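格子布窗帘到底会不会显乱？小客厅，求劝

楼主：糯米团不加糖
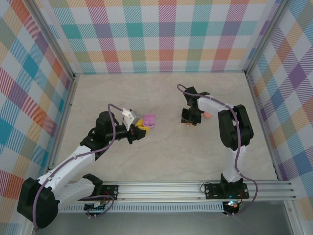
我家客厅朝西，八月份下午那个太阳真的要命，旧窗帘是前房东留下的米白色薄纱，等于没有。所以这个月一直在看布，看到眼睛都花了。我妈的意见是买纯灰，耐脏，不出错。我老公的意见是“都行”（等于没意见）。我自己呢，从小就喜欢格子，越花越好，就是图里墙面上那种，蓝绿、紫、深红、浅橙、橄榄绿全挤在一起，中间夹点白。我家桌子也是这种浅米色带一点淡淡纹路的，所以我觉得搭起来应该不会差到哪去？可是一想到整面窗都是这个，又有点怂。预算不多，布加做工最好压在974块以内，有没有过来人说说，挂上去半年会不会看腻？

2楼：阿柒的缝纫机
会腻。我就是那个过来人。前年挂了一整面红绿格，头一个月天天拍照发朋友圈，后来每次坐沙发上都觉得在过圣诞节，夏天看着尤其热。最后拆下来做了桌布和两个围裙，倒是一直用到现在。

3楼：Marit Lunde
不同意楼上～红绿格跟多色格根本是两回事啊！红绿就两个颜色在打架，颜色多了反而会糊成一片，远看是一种灰灰的暖调子，我家厨房挂的就是，Skodura家的棉麻，挂了三年没换。我中文打字慢，大家包涵。

4楼：阿柒的缝纫机
回3楼：厨房窗户才多大一点，楼主那是客厅，面积不一样的。

5楼：老槐树下
男的，路过说一句，纯灰挺好的。

6楼：糯米团不加糖（楼主）
回5楼：你是不是我妈派来的

7楼：Chiharu Ikeda
我做软装的，在Aoki布行待过几年，说点实际的。大格子做窗帘最麻烦的是对花。两幅帘子拉上，中间那条缝格子对不上，会非常难受，你每天都会盯着那条缝看。所以算料的时候要多留，循环有多大，每幅至少多留一个循环。很多店报价便宜，就是没给你算这个。
再一个，你图里左右两边的格子是斜着的，变成菱形了，正面是正的。我个人蛮喜欢这个处理，可是窗帘千万别斜裁，斜裁的布会坠，挂一阵子下摆就成波浪了。想要菱形的效果，用在抱枕或者靠垫上就好。

8楼：糯米团不加糖（楼主）
哇谢谢！！对花这个我完全没想过，昨天问的那家店报价低得可疑，我还在那高兴呢。那如果我窗帘做正格，沙发上放两个斜格的抱枕，同一块布，会不会太满？

9楼：阿柒的缝纫机
会太满。

10楼：Marit Lunde
不会！同一块布怎么会满，两块不同的格子放一起才满。

11楼：Chiharu Ikeda
我站中间吧。窗帘做正格，抱枕先做一个看看，剩的布边本来就够，不用另外花钱。沙发什么颜色？

12楼：糯米团不加糖（楼主）
沙发是深灰的，猫抓过，右边扶手不太能看。

13楼：今天也要早睡
有猫的话别买粗麻！别买粗麻！别买粗麻！我家那只爬窗帘，爬出来的线头能织毛衣。选密一点的斜纹棉，勾不太起来。还有罗马帘可以考虑，收上去以后猫够不着，格子也就露出一截，不想看的时候卷起来，楼主不是怕腻吗。

14楼：老槐树下
罗马帘西晒挡不住吧，两边漏光。我家书房装过，下午四点那条光正好打在显示器上，后来又加了一层。

15楼：今天也要早睡
回14楼：那是你家装在框里面了，装框外面，两边各多出来几公分就好很多。

16楼：阿柒的缝纫机
说到西晒，楼主记得问清楚掉不掉色。紫色和深红这类，便宜的布一个夏天就晒白了，而且是对着窗那面先白，从外面看特别惨。我那块红绿格就是红的先不行了。一定要加一层遮光里布，里布随便买，我买的22块一米，很够用。

17楼：Marit Lunde
这个我同意，里布一定要有。不过加里布以后透光的那种好看就没有了，早上太阳从彩色格子后面照进来真的很美……我家厨房朝东，所以没加。

18楼：糯米团不加糖（楼主）
啊啊啊你这么一说我又想要透光了。可是下午在客厅不拉严根本坐不住人，空调开到22度都没用。

19楼：Chiharu Ikeda
做双层轨，里布单独挂一道，上午拉开，下午拉上。轨道多花100多块，比把里布缝死灵活，洗起来也方便。洗的时候格子布单独冷水洗，第一次一定会有点浮色，别跟白的一起丢。

20楼：山竹皮
有人在Grollville那家网店买过布吗？看他们格子挺多的，满200包邮，就是评论都没几条，不敢下手。

21楼：今天也要早睡
回20楼：买过样布，颜色比网页上暗一档，我自己倒是喜欢，介意的话先要小样。

22楼：老槐树下
还是纯灰好。

23楼：糯米团不加糖（楼主）
更新一下：要了三块小样，两块多色格一块灰的（对，给我妈一个面子），拿夹子夹在窗户上先看一个礼拜，早中晚各看几眼。目前我老公居然有意见了，他说喜欢紫色多的那块。猫喜欢灰的，已经趴上去睡了。双层轨我去量尺寸，量完再来问Chiharu算料的事，我窗户顶上有个石膏线，不知道碍不碍事。

24楼：Chiharu Ikeda
石膏线离窗框上沿多少，量了发上来。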